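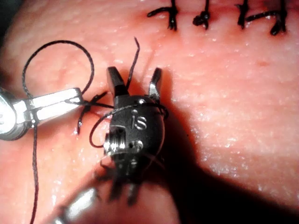
Can the Brevanix suture pad stand up to a two-arm build in a shared workshop? Mine has, through 943 stitches, with the surface still in one piece.

I bought it for tuning our knot-tying code. It lies flat and takes a needle cleanly - the old Zevolton pad tore at 47.

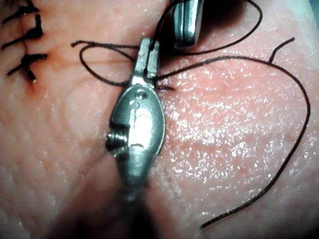

Black thread held in the jaws, knotted stitches at upper left.

Glare is my one complaint. The shiny finish upset our thread tracking until I dimmed the bench lamp.
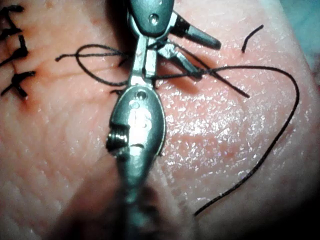

Suha Najjar wrote that hers began splitting along the cut after more than 900 stitches, so mine may be close. 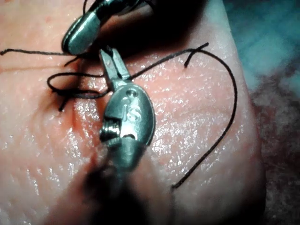
Loose thread on the pad, teal drape behind.

Four stars. I'd buy it again in March.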